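Nandberg Bag Set: known fault in the gripper data

The set has 2,963 wrist camera episodes of picking up soft packaging from a table. Please read this note before you train on it.

In 310 episodes the gripper reports a grasp, but the fingers closed on nothing. The fault was in the width sensor: its zero point moved during long sessions, and the controller took the wrong value for a held object. We found it on December 18, 2023, after a stop at the Brustlow table.
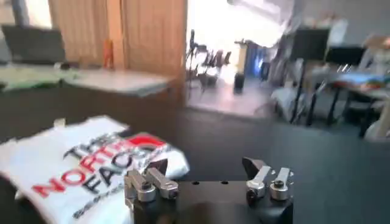
These episodes keep their original label and have the flag `false_grasp`. We did not delete them. In 11 more, the arm pressed on the table until the force limit stopped it; they have the flag `force_stop`. Do not replay those on a real arm.

The zero point is now checked every 30 episodes. Thin plastic can still confuse the sensor, and we have no good solution for it yet.

Contact: Walczak data desk | © Nandberg | Back to top
4 comments · 2 shares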